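Housekeeping & Accommodation, Unit 2
Week 16 handout: bed linen, buying and looking after it
(notes typed up from the session, slides to follow)

Fibres first. Cotton = breathes, takes a hot wash, creases badly. Polyester = dries fast, cheap, holds on to body oils. Polycotton = most small guest houses, and most of you at home. Linen lovely but nobody in budget sector will iron it.

Thread count. Threads per square inch, warp plus weft. Be careful of very high numbers, makers can count each ply of a twisted yarn seperately. Feel the cloth, read the label, ask for a sample.

Weaves:
Percale - plain weave, one over one under, crisp, matt
Sateen - more thread floating on top, smoother, snags easier
Flannel - brushed, warm, pills with age

Par stock. One set on the bed, one in the wash, one resting on the shelf. So three par minimum. Use the Gethin guest house sheet from last week for the sums: 61 beds, three par, work it out for flat sheets AND pillowcases. Two pillowcases per bed, people always forget to double.

Washing. 60 degrees for whites if label allows. Prints and darks at 40, inside out. Don't overfill, sheets twist into a rope and the middle never rinses. Softener - go easy, coats towels and stops them soaking anything up.

Pattern v. plain. Hotels buy white so that any case matches any sheet and bleach is an option. Family rooms and childrens wards (see Hasum reading) often go for prints. Friendlier, hides small stains, but fading shows once half a set gets replaced. Buy prints in full sets and retire them in full sets.

Storage: dry, off the floor, folded edge out. Rotate, newest to the bottom.

For June assessment: cost the Ullis laundry order, total 2,712 pieces, show working. Bring calculater.
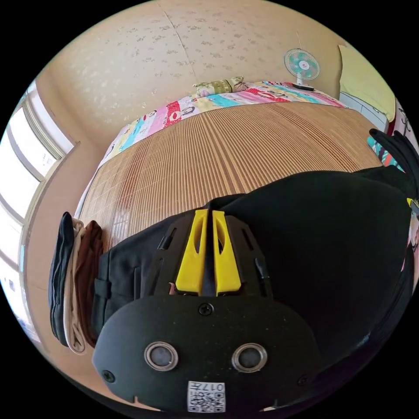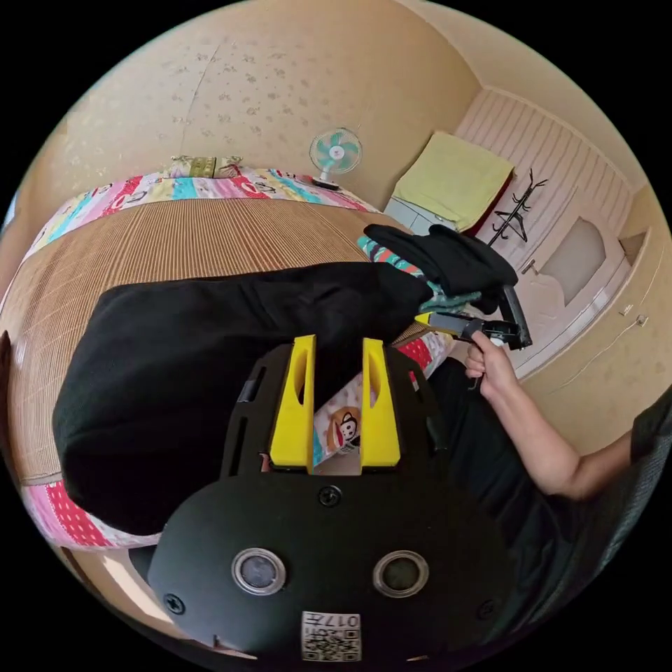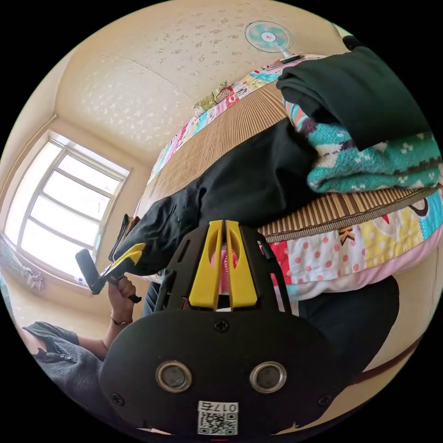
Fig. 2. Bedding. Printed fabric in the second picture, patterned pillow in the third.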